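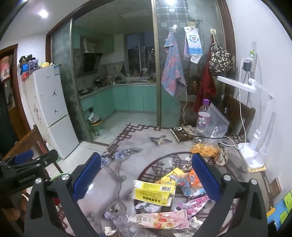
Household Skills 1
Handout for Session 4: Clearing a table and sorting what is on it
Course leader: Alfredo Navarro, Tirnovbridge Evening School

Before the session
Please read this handout and bring one small bag of packaging from your own home. It should be dry and without sharp things. Cans and glass we leave for Session 5.

1. What collects on a table
A table in the living room is used for eating, for reading, for taking medicine and for charging the phone. So the waste on it is always mixed. In most homes we find snack wrappers, used tissues, small boxes of cardboard, thin clear plastic and a bottle. Between them are things that must stay: a lamp, a cable, maybe a pen that has rolled under a wrapper.

The common mistake is to push everything together and put it into one bag. It is quick, but this is how a full strip of tablets or a key goes into the trash. My brother Jayson Navarro lost a hearing aid battery in this manner, and after that he searched two bags on a Sunday evening.

2. Order of work
First take away what is not waste. Cables are unplugged and rolled. A lamp can stay where it is if you can clean next to it.

Then look at the food which is lying open. Chips or crumbs on the cloth are collected with a piece of stiff paper, and they go to food waste. Do this early. If you pull wrappers over the crumbs, they are pressed into the cloth.

Now take the wrappers one by one. Hold each one by a corner and feel if something is inside. Tissues come after that, and you wash your hands when you finish with them.

Boxes and bottles are last, as they need a decision.

3. Medicine boxes
A torn box is not always an empty box. Open both ends and look for tablets and for the leaflet. If the medicine is still in use, keep the leaflet, and write the name and the expiry date on a paper if they cannot be read any more. When the label is in a language you do not read, do not guess. Put the box aside and ask the person in the home, or a pharmacist.

An empty box is opened flat and goes with the paper.

4. Which bin
The list is for Tirnovbridge. In Budlow the wrappers are collected differently, please check with your building.

Empty cardboard, flat: paper
Snack and candy wrappers: general waste
Clear plastic film: general waste
Bags with a silver layer inside: general waste
Water bottle, empty: plastic, with the cap on
Used tissues: general waste
Food pieces: food waste

5. The tablecloth
Small waste is difficult to see on a cloth with a strong pattern — flowers, birds, dark lines. Pass your flat hand slowly over the whole cloth after you believe it is empty. If there is glass under the cloth, lift one side and look there also. Fold the cloth toward the middle and shake it outside. The glass is wiped with a damp cloth and dried before the tablecloth goes back.

Exercise (in pairs)
Empty both your bags on the table and sort them by the list. Write down each piece where you did not agree, and bring the paper to me. We will discuss them before the break.

Homework
Clear one table at home in the order from part 2. Write 5 lines about what was slow.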